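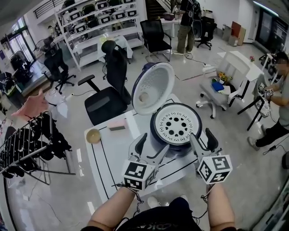
Rice cooker cleaning, Wednesday, June 12, 2024

Today I worked on the order of steps for cleaning the rice cooker, for the Tumari task sheet. Cooker on the white table with the black tape lines, lid open and standing up, small tan bowl and the pink sponge on the left side.

The old sheet from March says "wipe the cooker" and nothing more. Kulsoom Sial asked me to write it so that two people will do it in the same way. My version now:

Unplug. Open the lid until it stays up alone.
Wipe the white inner plate first, from the center to the outside. Rice starch stays in the small holes, so go over them two times with the soft side.
Then the round cream knob, all around it.
Then the navy body from the top down. Only the soft side of the sponge here. The dark scrubbing side is for the bowl.
Close the lid, wipe the top, put the sponge in the bowl.

I left out the steam vent. On the Zindia cooker it comes off, on this one I did not manage to remove it and I did not want to force it. Please somebody look in the manual.

I tried the sheet 9 times. The first four took very long because I was reading while wiping. After this it was roughly 20 minutes for all the rest together, with pauses.

Open points:
The wiping of the lid pushes the whole cooker to the back. I hold it with the other hand, but this must be written as a step.
Should the bowl have water in it? The sheet for the Dixit kettle says a little water, mine says nothing.
New sponges: we have to order before the next round.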